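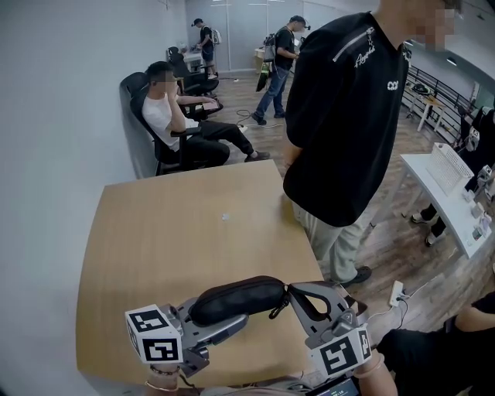 Grondano's parliament has voted to let the country sell coastal radar to its neighbour Briltthorpe, ending a ban that both governments had for years described as temporary.

The vote, taken late on 17th November after a debate that went on well past dinner, adds Briltthorpe to the list of states that may buy military equipment from Grondano without a separate act of parliament for each order. The upper house still has to agree. It is expected to do so in January, when it comes back from a recess it has already extended once.

At the heart of the matter is the Omeo, a ground-based radar that watches for small boats and low-flying aircraft. Briltthorpe has wanted it for a long time. Its present coastal warning system consists of ageing sets bought second-hand, whose spare parts have lately been coming from other sets in the same network. The defence ministry there calls this "a managed reduction in coverage".

The ban goes back to the fishing dispute in the Egan Strait, during which Briltthorpe's navy detained a Grondano survey ship, then released it, then sent a bill for the mooring. Grondano's parliament answered with a law forbidding the sale of "arms, munitions and instruments of detection" to any state that had interfered with its vessels. The mooring bill has never been paid. Officials on both sides confirmed this week that it remains under discussion.

Under the new text, Briltthorpe could order up to seven Omeo sets, along with training and a maintenance contract. The sets may not be placed within 100 kilometres of the land border, a condition that caused some puzzlement in committee when a member with a map observed how little of Briltthorpe that left. The clause was kept. A footnote now allows exceptions "where geography requires".

Supporters of the bill say the two countries face the same worries at sea, chiefly smuggling and the growing number of unlit vessels using the strait at night, and that it makes little sense for one shore to be watched closely and the other hardly at all. They also mentioned jobs. The factory that builds the Omeo employs 600 people in a district where the governing party holds its seat by a very small margin, and members from that district spoke at length about regional stability.

Opponents were less cheerful. The largest opposition group said the government was rewarding a neighbour that had not apologised, and asked for a guarantee that the radar would never be passed on to anyone else. The government replied that the contract would contain such a guarantee. Asked what would happen if it were broken, a minister said Grondano would be very disappointed.

A smaller party tried to attach an amendment making the sale depend on payment for lost fishing gear, and brought a petition with more than 1,000 signatures from harbour towns along the strait. It was defeated, though the government promised to look into the matter of the nets. It made the same promise when the ban was brought in.

In Briltthorpe the news was received with what passes there for delight. The foreign ministry put out a two-line statement welcoming "a step in a direction". The defence ministry went further and said it looked forward to talks on price, a subject on which the two sides are understood to be some distance apart. Briltthorpe would like to pay over ten years. Grondano would like to be paid.

There is also the question of who will switch the things on. The Omeo needs trained crews, and Briltthorpe's coastal service has been short of staff since its pay was last reviewed, which was before the dispute. The training course is run in Grondano, and Briltthorpe's personnel still need a visa to attend it, under a separate law that the bill does not touch. A spokesman for the interior ministry said visa applications would be handled in the normal way, and that the normal way was currently suspended.

If the upper house passes the bill unchanged, formal talks on the contract can begin the following month. The two governments have yet to agree where to hold them. Briltthorpe has suggested a ship in the strait.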